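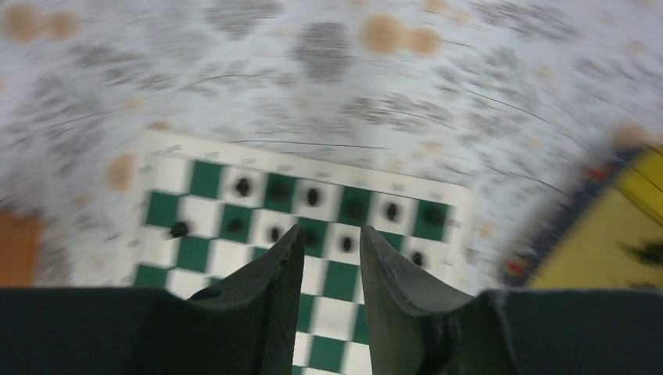 ## 1/ Small business awards, from the organizing side

I helped run the Brerside Small Business Awards this year. A few people asked how it works, so I'm putting it in one thread. It's long. Mute me if you need to.

## 2/

We had 75 entries across 7 categories. The biggest category by far was New Business, which is open to anyone trading for under three years. The smallest was Exporter of the Year, and we nearly merged it with Manufacturing. I'm glad we left it alone.

## 3/

Every entry is read by two judges who don't know each other's scores. If the scores are far apart, a third judge reads it. That happened 13 times. Most of those were entries with good numbers and very little written about how they got them.

## 4/

If you're entering next year: answer the question on the form. A lot of people paste in the "About us" page from their website. Judges can tell, and there are no points for it.

## 5/

Also, put your figures in the box marked for figures. One entry had its sales growth in a footnote on the last page. The judge found it on the second read.

## 6/

Shortlisting took two evenings. Roland Catterall chaired both and kept them moving. He has a rule that you can argue for an entry once, and then you vote. I thought it was harsh on the first night. By the second I was in favor of it.

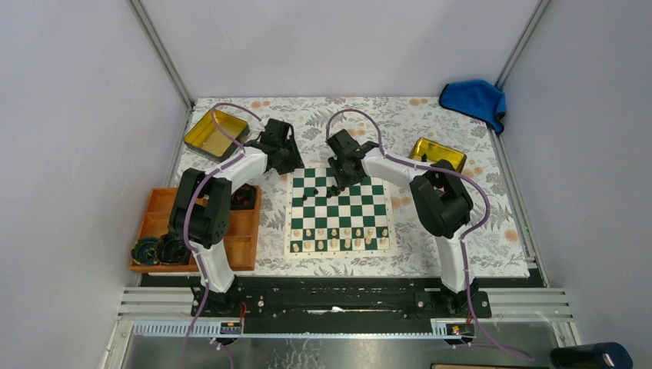
*Chessboard and pieces on the flowered cloth*

## 7/

The dinner. We sold 444 tickets, which is the room limit with a stage in. Table plans changed right up to 4 p.m. on the day. If your company name was spelled wrong on your place card, that was me – sorry.

## 8/

Bartosz Laskowska won Employer of the Year for Murkum, the commercial laundry out past the rail yard. They moved the whole night shift to fixed rotas in January so people could plan child care. His speech was under a minute and most of it was the names of his shift leads.

## 9/

New Business went to Kenarance, who repair and resell restaurant kitchen equipment. They started in a rented garage and now have a unit with a loading dock. They also entered last year and didn't make the shortlist. Same firm, much better form.

## 10/

Family Business went to Sârbu, the bakery. Three generations came up on stage and it took a while to get everyone into the photo. For those asking, yes, the rolls at dinner were theirs. They were ordered before the judging started and the judges weren't told.

## 11/

Things I'd change: the sound at the back of the room was poor, and the gap between the main course and the first award was too long. Two finalists had to leave before their category to get home to sitters. We'll put the awards earlier next time.

## 12/

Feedback for everyone who entered goes out by email, including if you weren't shortlisted. It's a page at most – your scores by section and a comment from each judge. If you don't get yours, check your spam folder first and then message me.

## 13/

Next year's forms open in January. We need more judges, mainly for Manufacturing and Retail. It's two evenings plus reading time, and you can't judge a category you have a business interest in. Replies are open if you want to put your name down.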